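The Return of the Neighborhood Gym

Sep 21, 2025

When the Bárány district of Pitar lost its last textile mill, the building stood unused for many years. It has since reopened as a municipal fitness hall operated by Voton, a membership cooperative founded to provide exercise space in parts of the city that commercial chains had passed over. The hall now serves 157 households on the surrounding streets, and its hours follow the shifts of the people who live there.

The cooperative model is an old one. Athletic societies once owned their own halls in many industrial towns, and members paid small weekly dues toward heating, repairs and equipment. Most of these societies closed as their members moved to the suburbs. Voton adopted much of the earlier structure, including the rule that every household holds a single vote regardless of how long it has belonged.

Dues were set at 43 a month per household, a figure the membership approved at its first general meeting and has not raised. The city contributes the building at a reduced rent under an agreement that comes up for renewal in December.
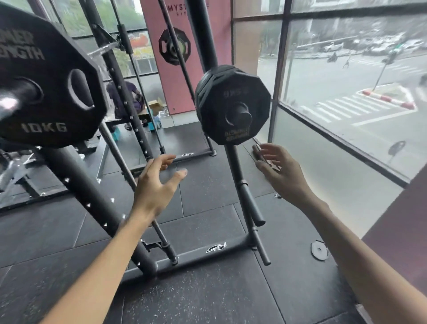 Purchasing policy has been the most debated part of the cooperative's work. Early members favored treadmills and other powered machines, which draw newcomers but carry high service costs. A review prepared by Numer, a local planning office, recommended that the larger share of the budget go to racks, barbells and plates, which can be maintained without outside contractors. It also advised buying for people at every level of strength. A bumper plate marked 10KG, with a handle cutout in its face, can be used in a first lesson and remains useful to an experienced lifter for years afterward. The recommendation passed by a narrow margin.

Attendance has grown steadily under the new policy. Morning sessions are used largely by retired residents, while the hours after the evening shift attract younger members. Instruction is offered in 5 languages, and beginners are asked to complete a short course before training alone.

Questions remain about how far the model can extend. The waiting list has reached 197 names, and the hall cannot be enlarged without changes to the mill's protected outer walls. A second site near the Pitar rail yards is under study. Its roof would need replacement before any equipment could be installed, and the cooperative has asked the city to share that expense. A decision is expected when the present lease is reviewed.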